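Accueil > La lettre > Billets d'atelier > Reliure
Accueil La lettre Agenda Adhérer Contact
Rechercher sur le site OK

Le cahier du mois : recoudre un vieux livre de cuisine

Bonjour à toutes et à tous ! Je vous avais promis la suite de mes aventures de reliure, et comme trois d'entre vous m'ont relancée par mail (merci, ça fait plaisir), je m'y colle ce soir avec une tisane et les doigts encore pleins de colle d'amidon. Ce mois-ci, donc, on parle couture, cartons, et surtout du livre de recettes de ma grand-tante, qui partait en lambeaux depuis les années quatre-vingt.
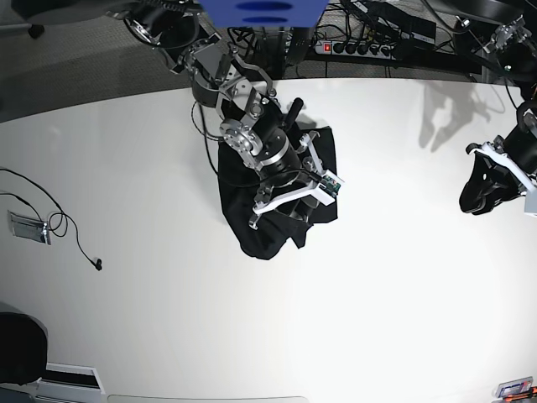
Par Aurora Arruda | Rubrique Billets d'atelier | Avril

Le livre en question, c'est un recueil de cuisine familiale, 240 pages, couverture toilée bleue devenue grise, avec un dos qui ne tenait plus que par une bande de sparadrap (oui, du sparadrap, le vrai, celui de la pharmacie). La page des confitures est collée à celle des pâtés en croûte, et au chapitre des gibiers quelqu'un a fait ses comptes au crayon. Je n'ai évidemment rien gommé. Pour moi ces additions font partie du livre au même titre que la recette du lièvre, que d'ailleurs je ne cuisinerai jamais.

Premier travail : démonter. Je redoutais ce moment et j'ai passé deux soirées à tourner autour. On coupe les fils au centre de chaque cahier, on dégage doucement la vieille colle du dos, et on se retrouve avec un petit tas de cahiers tout mous qui n'ont plus rien d'un livre. J'ai numéroté chacun d'eux au crayon, très léger, dans le coin du bas. Faites-le ! À mon tout premier essai, l'an dernier, je m'étais crue plus maligne et j'avais fini avec les desserts avant les potages.

Ensuite viennent les fonds de cahier. Les plis extérieurs étaient fendus presque partout, il a donc fallu les doubler avec des bandes de papier japon. J'ai pris le Stivberg, celui en rouleau, assez fin pour qu'on lise encore au travers, et je l'ai posé avec une colle d'amidon très diluée. Il faut déchirer les bandes au lieu de les couper, en passant un pinceau mouillé le long d'une règle, pour garder ces petites fibres qui s'accrochent au papier d'origine. C'est long. C'est même franchement monotone au bout du dixième cahier, mais j'avais la radio, et puis j'aime bien ce geste, cette façon de tapoter avec le chiffon et d'attendre sans rien toucher. On laisse sécher sous poids entre deux buvards toute la nuit. Mes poids sont des dictionnaires, chacun son équipement.

Pour la couture, j'ai hésité entre les rubans et les ficelles. Shahzad Naqvi, que les habitués du jeudi connaissent bien, m'a convaincue de prendre les rubans : un livre de cuisine doit s'ouvrir à plat et y rester pendant qu'on bat ses œufs. Il a entièrement raison. J'ai donc monté le cousoir, trois rubans de lin, du fil ciré Cindberg (50 mètres la bobine, j'en ai utilisé bien moins que je ne craignais), et c'est parti. On entre par un trou, on sort contre le ruban, on passe par-dessus, on rentre, et au bout on fait son point de chaînette avec le cahier du dessous. La tension, c'est tout le problème. Trop lâche, le livre bâille, trop serrée, le papier se déchire, et entre les deux il y a une sorte de sensation dans le pouce qu'on attrape vers le cinquième cahier. J'ai décousu les quatre premiers.

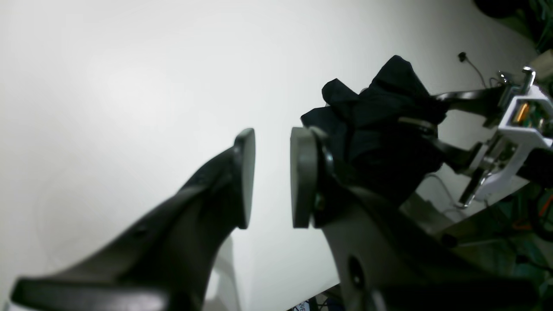 Une fois le bloc cousu, j'ai encollé le dos et je l'ai arrondi au marteau, tout doucement, en tirant les cahiers vers moi d'une main. Là encore, j'avais lu cinq explications différentes et aucune ne m'avait aidée. Le plus simple est de regarder quelqu'un le faire une fois. Puis la mousseline, une bande de papier kraft, et les tranchefiles, que j'ai brodées en jaune et bleu alors que celles d'origine étaient toutes blanches. Petite coquetterie ! Une amie puriste m'a fait les gros yeux, mais ma grand-tante portait des foulards impossibles et je crois que ça lui aurait plu.

Pour la couverture, j'ai voulu garder la toile ancienne. Le plat avant était récupérable, le plat arrière beaucoup moins (une casserole chaude a dû y séjourner un jour, il y a un rond parfait au milieu). J'ai décollé la toile à la spatule, centimètre par centimètre, pour la remonter sur du carton neuf de chez Curnside, et le dos est en toile neuve, d'un bleu un peu trop vif. Il grisera. En cuisine, tout grise.

Reste une question sur laquelle je sèche : les taches de gras. Je les ai laissées, mais celle de la page des beignets est si large que le papier en est devenu transparent. J'ai essayé la terre de Sommières sur un coin, sans grand résultat. Si l'un ou l'une d'entre vous a une méthode qui ne passe pas par un solvant qui empeste tout l'immeuble, écrivez-moi, je suis preneuse.

Côté pratique, on refait une commande groupée de papier et de fil chez Harms. Il faut être au moins 6 pour que le port soit offert, et nous sommes déjà quatre. La bobine de lin reste à 28 euros, on peut se la partager à deux sans problème. Dites-moi avant jeudi soir ce qu'il vous faut, avec le grammage, s'il vous plaît (l'an dernier j'ai reçu un message qui disait juste « du papier, merci »).

Le mois prochain, je m'attaque à un carnet de chants dont la moitié des cahiers est agrafée, et les agrafes ont rouillé dans le papier. Si vous avez des carnets du même genre au fond d'un tiroir, apportez-les jeudi, on ouvrira tout ça ensemble, et j'apporterai des sablés, la recette est à la page 112 et elle est maintenant lisible.

Aurora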